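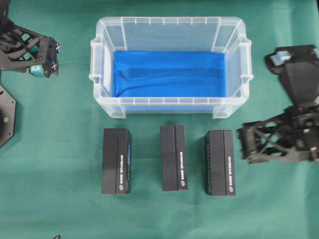
Packing Operator, Small Boxed Goods (part-time)
Dridico, Bostau site

Dridico packs small boxed goods into reusable plastic bins for delivery to retail customers. We have 3 openings on the early shift, starting in April.

Duties
Line each bin with a folded cloth, flat on the floor of the bin.
Place boxes in the bin according to the packing sheet, printed side as specified.
Check boxes for dents, scuffs and open seams. Set rejects aside and record them.
Label full bins and move them to the outbound rack.

A trained operator handles nearly 600 boxes per shift. New hires are paired with a trained operator until they pass the packing check.

Requirements
Able to stand for a full shift and to read a packing sheet in English. Prior packing work is useful but not required.

Hours are 23 per week, starting at 6:30 a.m. Gloves and work shoes are supplied.

Send a short résumé to Ilse Maes, Site Office, Bostau. Questions on shifts go to Stijn Aerts.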